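Notebook, Bindham showroom, Sunday, April 11, 2021

Folding trials, blue cloth. Work surface is the bed with the white sheet. The sheet gives slightly under load, so creases pressed into the cloth are softer than on the bench. 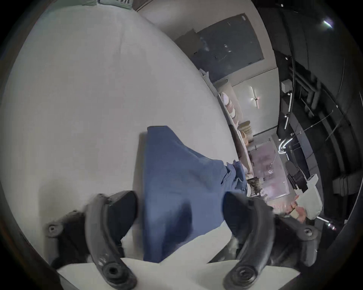 Blue cloth on the white surface, folded edge toward the middle.

Flattening next. Hold at both ends, long axis across the bed. Creases still run out from the center; the pinched ends keep their bunching. 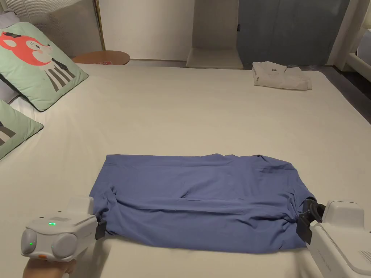
Handling off the bed

Held up by two points, the cloth sags in a wide curve and wrinkles between the grips. A narrow twist forms where the folded edge is pinched. Shorter span to be tried, 50 cm max.

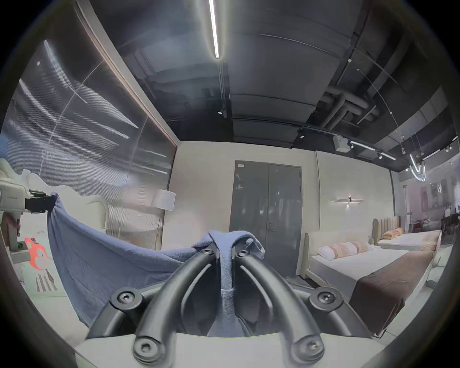

To do

Repeat on the Dikex table, 18 folds per side.
Ask Savchuk for a second cloth, same weight.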